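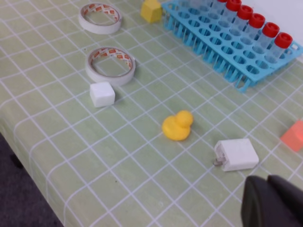 Subject: Re: [Prumen-users] how many demos before it stops being clumsy?

Earlier in the thread, a list member wrote:

> We have 4 evenings of demos on our arm, all by hand guiding, and it
> still fumbles anything small. Do you clear the table before you record,
> or leave stuff lying around? And has anyone switched to a leader arm?
> I don't want to redo everything if it makes no difference.

Leave stuff lying around! I was in the clear-the-table camp until December and I'm so glad I gave it up. Ours now has a test tube rack, tape rolls, a couple of little cubes, a power adapter and a rubber duck on it, all on the green grid cloth, and I push things into new spots between takes. The duck is my favorite thing to practice on (round head, plump body, and you have to think about where you're going to squeeze).

On hand guiding versus a leader arm: we did both. Hand guiding is great for learning what the joints feel like, but my own arm kept getting into the wrist camera view, and I had to throw out a lot of takes. With the Bandura leader I sit off to the side and drive from there, and the pictures come out so much cleaner. It took me one long evening to stop overshooting. Go slower than you think you need to, especially for the last inch before you close the fingers.

We're at 1228 takes now, 365 of them from the old hand guided days. I kept those in, and training with them did a bit better than training without, so please don't delete yours yet — try it both ways first.

Two other things that helped us:

Try driving with only the wrist view on your screen. If you can't tell where the block is from that, the robot can't either.

Keep the takes where you missed and then recovered. I used to trash them all. Ugh.

I still can't get it to grab a tape roll lying flat without scraping the cloth. Does anyone on here come in at a tilt for those, or do you go straight down with one finger in the hole? I'd love to see a log if you have one.

Oprea build 6, stock fingers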